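We use cookies to keep you signed in and to remember which stories you've already read. Accept / Manage preferences

Two Fingers, Three Ways

I have spent most of this spring in other people's bedrooms, folding other people's sweaters, and I would like to say right away that it was more fun than it sounds. The magazine wanted a comparison of hand-held grippers, the kind you squeeze like a pair of barbecue tongs while a camera watches what the jaws are up to, and I wanted to know whether any of them could cope with laundry. Boxes and cups are easy (well, easier). Cloth is where a gripper shows you its manners.

Three tools made the trip. The Hurkevance costs $800 and feels like it, with a trigger so smooth I kept squeezing it on the couch while I watched TV. The Rillen is $755, a little lighter in the hand, and comes with soft pads that you can peel off and swap in a minute or two. The third is the Fudonell, the cheapest by a long way at $176 if you already own a camera that fits its bracket, and I went in rooting for it, as I suppose I always do for the cheap one.

My test was a plain one. Pick up a sleeve, lay it across the body of a sweater, let go, and do it again until it looks like something you'd put in a drawer. On bare tabletops all three did nicely. On a slippery bedspread the story changed, for the sweater slides along with you when you tug it, and the cover bunches up underneath, and before long you're chasing the whole business toward the pillows!

The Hurkevance has a strong bite, and that worked against it. It would take the sleeve and a good pinch of whatever lay below. The Rillen's softer pads let me come in low and feel my way, and I grew very fond of them by the second evening. The Fudonell needed a firmer squeeze than my thumb cared to give after an hour, but its jaws open wide and it forgave a sloppy approach better than the other two.

Then there's the camera, and I could go on about cameras all night. A wide lens bends the edges of everything, and it took me a while to trust it, but I wouldn't go back. With the narrow lens I lost sight of the cuff the moment I leaned in. I sorted my recordings with Sitthichai, a small program that lines up the video with the jaw opening, and it was the wide clips I kept every time. You want to see both pads, what's between them, and plenty of the bed besides.

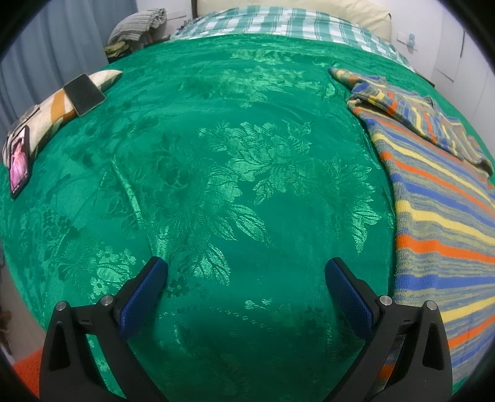 Fudonell owner, by email: I've had mine since January and I agree about the thumb. Try moving the trigger spring down one hole before you give up on it. The squeeze gets much lighter, and mine still holds a wool sleeve without dropping it, though I wouldn't ask it to lift a wet towel.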